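2 min read

# Kikthorpe wipe-down set: notes for whoever signs the purchase order

Read this before you quote our numbers in a budget request. The set has 90 episodes of one arm cleaning up spills on a white table, with a head view and a wrist view. Tài Thân asked for it to help decide between the Zerkley lease and buying outright from Lakatos. I don't think it settles that.

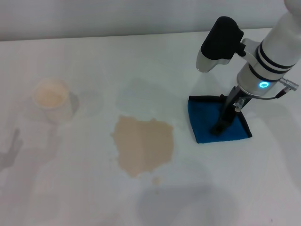
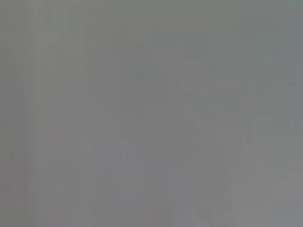

Cost per episode is the figure everyone wants, and it leaves out most of the cost. The Fukus quote covers the arm, the gripper and 5 days of setup. It says nothing about cloths, cups, drinks to spill or the person who resets the table. A folded blue microfiber towel like the one under the gripper is cheap, but we went through 11 of them, and the labor to swap them was never logged. Put in a line for it – a real one, not "misc."

Wrist views are uneven. Some are plain gray from edge to edge and I would not pay storage on them at full rate. Filter first, then price the disk.

## Before you budget

- Ask Lakatos what a replacement wrist camera costs. They gave us 2 different answers.
- Zerkley's "all-in" rate excludes shipping back.
- Plan for roughly a month of idle time. The vendors plan for none.

## Known gaps

One table, one arm. No success labels yet – Tài Thân says April, and I would not build a schedule on it.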